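Software Corner: Teaching Dretau to Sort the Cards

Greetings from the Moltthorpe bench! Many of you wrote in after the June issue asking how the planner was coming along, and I promised you a proper update, so pour yourself something warm. The card-sorting work has taken over most of our days (and a good bit of the whiteboard). 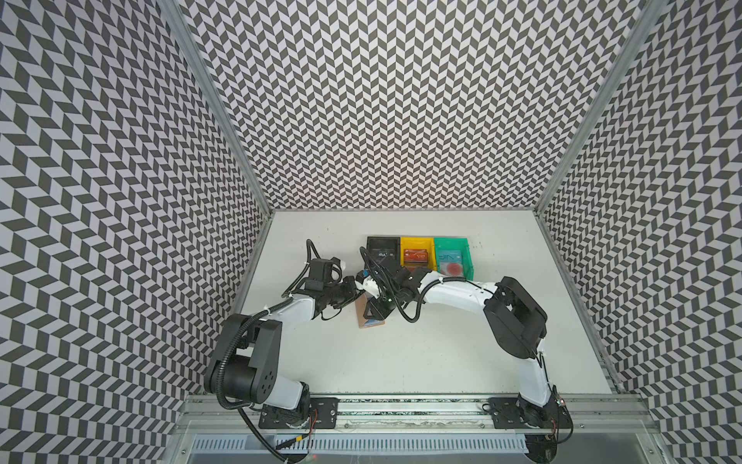 Photo: Odukoya software group

The part that has kept us busiest is having two arms share one small space. Dretau, our planner, used to plan each arm by itself and then check for trouble afterward, which meant an awful lot of waiting and replanning whenever both wanted the same patch of table. In release 4 the two paths are worked out together, and the arms can come in close to each other without either one having to back all the way off first.

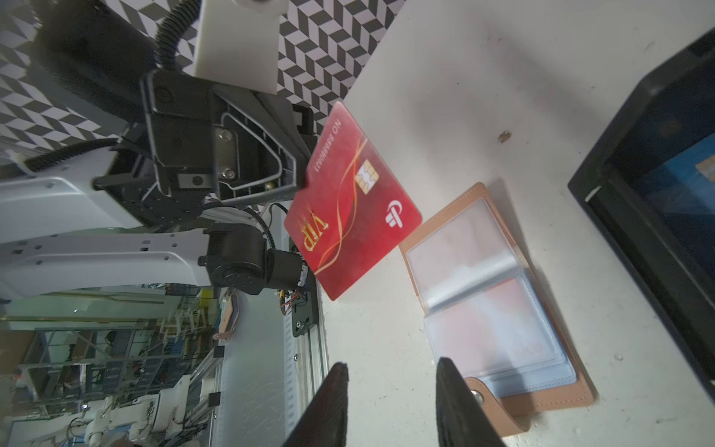 Perception has been its own little adventure. A shiny card throws back the lights, and lettering can arrive at the camera at any angle you like – upside down is very common – so we stopped asking the software to find the words first. It now looks for the card's outline, settles on which way is up, and only then tries to read anything. We trained that step on 4,000 labeled views, and I am still finding labels I would like to fix.

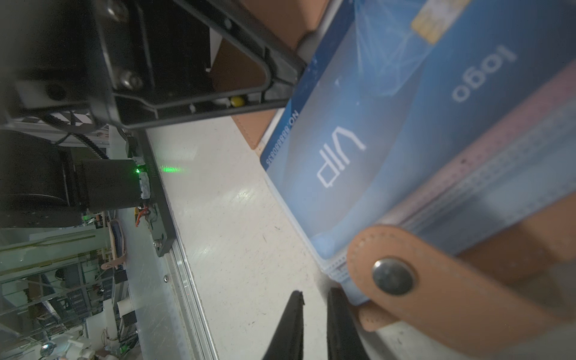 Wrist view: a blue VIP card at the front of the stack, with the snap strap around it.

Choosing a bin is the easy part by comparison. The rules live in a plain text file of 22 lines that anyone can edit, and Culero, our log viewer, will play a run back with both arms' plans side by side. I use it every single morning and would be lost without it.

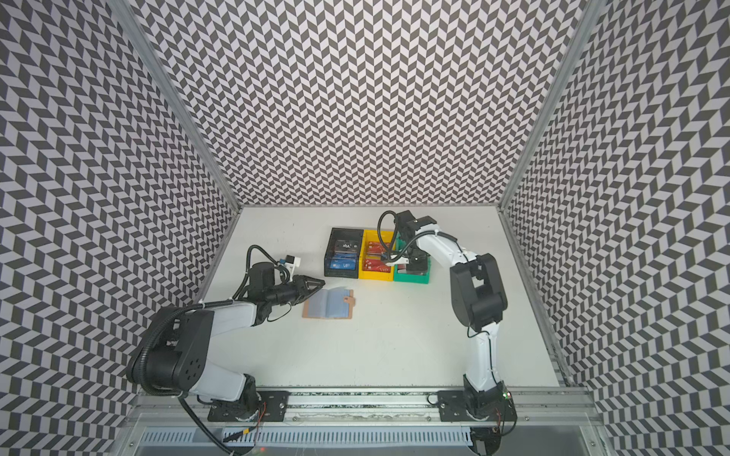
The right gripper reaching into the green bin, with the open card holder on its cardboard.

Next up is smoother handling of the clear sleeves, which still confuse the depth estimate. Do keep your letters coming – I read them all, even when I am slow to answer!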